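Section 4 - Packing the soft box (bed method)

Do this one before the hard stuff. Pouches, straps, cloths, anything that squashes. 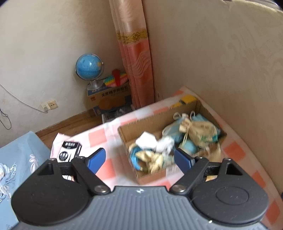

Fathima Miah asks whether a proper packing table wouldn't be quicker. Fine if you've got one. Most flats at Gastham don't, and the bed is the right height for most backs. Sheet on, doona off or shoved to one side.

Before you start

Low-sided open carton, the kind you can reach into from any side. Old labels can stay on for now, see step 9. Tape, marker, a bit of scrap paper. Small boxed items go beside the carton, not in it - they get their own section (5).

Steps

1. Put the carton flat on the matress, well in from the edge. Open side up, flaps out of the way.

2. Tip everything soft onto the sheet and check pockets and pouches. Coins, keys, chargers out.

3. Coil straps and cords. Loose coil, no knots. Coil goes in a front corner.

4. Drawstring pouches next, at the back. Leave the cord loop on top so you can grab it.

5. Light bundles get wedged in beside the pouch. Don't fold them neatly, they hold better scrunched.

6. Crumpled paper in the middle gap. One or two sheets.

7. Spare cloths last, filling up the front.

8. Press down with a flat hand. If it springs up over the rim, take something out and start a second carton.

9. Cross out the old label, write the room and the box number on the long side. Kagiso Oosthuizen keeps the master list, numbers run 2 to 98. Number 69 is already taken, skip it.

10. Tape the base again if it's sagging. Then off the bed and on to the floor stack.

Note: globes, stacking toys and anything on a stand do not go in the soft box. Park them on top of a closed carton in the corner till you get to section 6.

Note: Floner tape sticks to cotton sheets. Cut it over the floor.

CAUTION - no liquids in here. Shampoo, sunscreen, glue sticks, none of it. One leak and the whole carton is washing.

CAUTION - don't lift the carton by one side. Low sides bend. Both hands under the base, get a mate for anything awkward.

CAUTION - kids and cats off the bed while your packing.

If the carton won't close

It doesn't have to. Lay a cloth over the top, tuck the edges down inside the rim, tape across twice. For the Drindasance truck it does need a lid, so swap to the taller carton and redo steps 3 to 7.

Next: Section 5, small boxed items.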